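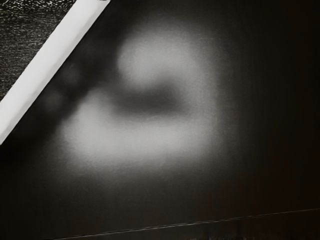 November
Karthik Herath, for the Plovent project

Kamrul asked for a short note on whether training in simulation is paying off. My answer is still "not proven."

We now have 750 simulated practice runs of the pick task. Policies trained on them look good when tested in the same simulator, and I would not read much into that. Horácio's team at Urkstead took the best one and ran 16 trials on the real arm. It finished 2. The version trained on 176 hand-guided demonstrations did better on the same bench, but the objects were laid out by the person who had collected the demonstrations, so I don't fully trust that comparison either.

The last report said that adding blur and dark lighting to the rendered views would close the gap. I can't support that claim. We changed the blur, the lighting and the surface textures in one go, and no run separates them. Ruby-Lee is redoing this with one change at a time, which should have been the plan from the start.

Spending is on track. I would hold off on the extra computing time requested for Patwary until her results are in. If the real-arm number stays where it is, more simulated runs will only cost more. Rezaul disagrees and will send his own comments.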